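3.2 Combined breakfast appliances in small kitchens

The household survey described in Section 3.1 asked people to list every powered item kept on the bench. Among renters in one-bedroom and studio flats, the most common item after the kettle was some form of combined breakfast appliance: a single base with a covered hotplate or sandwich press on one side and a small pot on the other. We had not planned to treat these as a separate group. They were first coded under "sandwich presses and grills", and it was only when Dantas went back over the free-text answers that the difference in how they were used became clear. The coding was redone for all 185 households before the interviews began.

For this paper, a combined breakfast appliance is one that has at least two cooking positions on a shared base, plugs into one outlet and is small enough to be lifted by one person. We left out toaster ovens with a hotplate on top, which our respondents in Fothergill tended to describe as ovens and to keep in a fixed spot. We also left out slow cookers with spare inserts. Appliances with a removable pot and those with a fixed one were both kept in, although the two are cleaned quite differently, as discussed below.

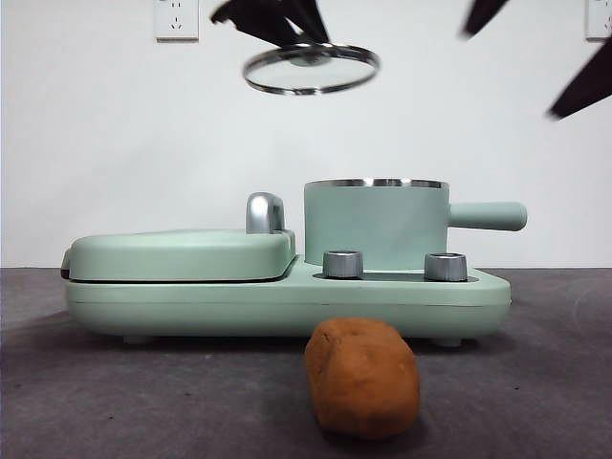 Figure 3. Combined breakfast appliance of the type covered in this section, with the covered plate at left and the pot at right.

Forty households took part in the follow-up interviews, split evenly between Manddale and Fothergill. Each interview was held in the kitchen and started with the same request, which was to show us where the appliance lived and where it was used. These were often two different places. In Manddale, where the older flats have a single run of bench beside the sink, people stored the appliance in a cupboard or on top of the fridge and carried it to a table to cook. In Fothergill the benches are longer and the appliance usually stayed out. People who left it out used it on more mornings of the week than people who put it away, and they were also more likely to use both sides.

Use of the two sides was uneven. The plate did most of the work. Toasted sandwiches, eggs and reheated flatbread came up in nearly every interview, and several people said they had not lifted the pot off its side of the base in months except to wipe under it. Those who did use the pot used it for porridge, boiled eggs, instant noodles or a single serve of soup. One respondent in Fothergill boiled small potatoes in it each evening and finished them on the plate the next morning, a habit she had picked up from her mother and did not think of as unusual. Few people ran both sides at once. When asked why, they mentioned timing more often than space: the plate needed watching, and so did the pot.

Controls were a steady source of small complaints. On models with one knob per side, people generally knew which knob went with which part, but 5 households had turned on the wrong side at least once in the month before the interview. Where both knobs sat close together and away from the plate, respondents said they had learned the layout by trial and error. Dobson's notes from the Manddale visits record two cases in which a strip of tape had been stuck beside a knob with a word written on it. We saw no such labels in Fothergill, but we did not ask about them there, and the comparison should not be given much weight.

Cleaning decided whether an appliance kept its place on the bench. A pot that lifts off can go in the sink with the other dishes. The plate is harder, as it is attached to the base and has to be wiped down where it stands. Crumbs and melted cheese in the seam between lid and base were mentioned often, and so was grease that had run down the front. Respondents with light-coloured appliances said they wiped the outside more often than they had wiped earlier, darker ones. We have no way of checking this from the survey, which did not ask for colour.

Storage of the pot lid was a minor but repeated theme. Where the lid had been kept at all, it was mostly found in a drawer with lids from other pans, and in some homes it could not be found during the visit.

The energy readings for these appliances were taken with Muleck plug-in meters left in place for 2 weeks in August. They are reported with the readings for kettles and toasters in Section 4, where the Manddale and Fothergill households are treated separately.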